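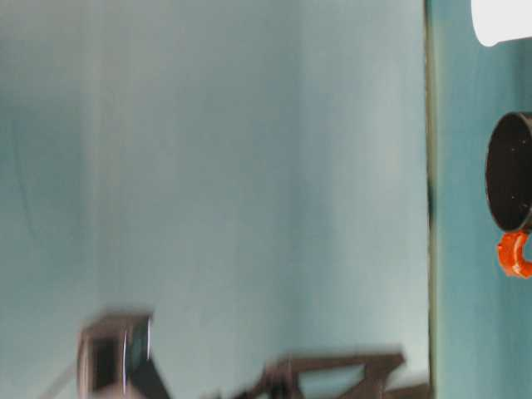
The blur filter is finally earning its keep! Quick recap for Braltach: we wanted to know if dropping smeared camera views before training would help the Akari policy, or just starve it. Views like the one here, where the teal runs into wide bands and only the orange piece at the right still pops, now get a low score and stay out. We've scored 300 episodes so far and trained 3 policies on them — the fourth is queued on Fomar for November. Next up, 20 trials each.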